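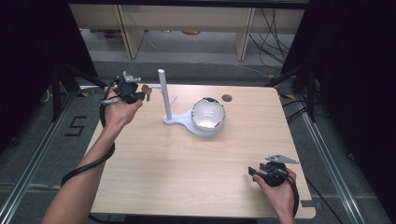

Hand-held gripper pair in use at a key stand, left unit holding a small key near the peg.

Woster Hand-Held Gripper Pair

The Woster pair lets one operator record two-handed manipulation without a robot arm in the room. Each unit is held in the fist and carries a bracket on top. The strap goes over the back of the hand, so the grip can relax between takes.

Jaw opening is 53 mm. The jaws close flat and will pick up keys, pegs, cutlery and cloth. Grippers are cabled for power and data. Route the cable along the forearm and leave slack at the wrist.

In the box
Left and right gripper
Two hand straps, adjustable
Two cables
Spare jaw pads, 19 mm wide
Hex key

Compatibility
Recordings open in Wastine 17 and later. Older Wastine files can be converted but lose the jaw force channel. The Gökçe wrist mount fits both units and is sold separately.

Setup takes nearly 40 minutes the first time, most of it calibration. Recalibrate after changing pads.

Availability
Ships from the Clesadau warehouse. Orders placed before noon leave the same day. The left unit can be bought alone as a replacement; the right unit is back in stock in July.

Related: Woster key and bowl task set, jaw pad pack, cable extension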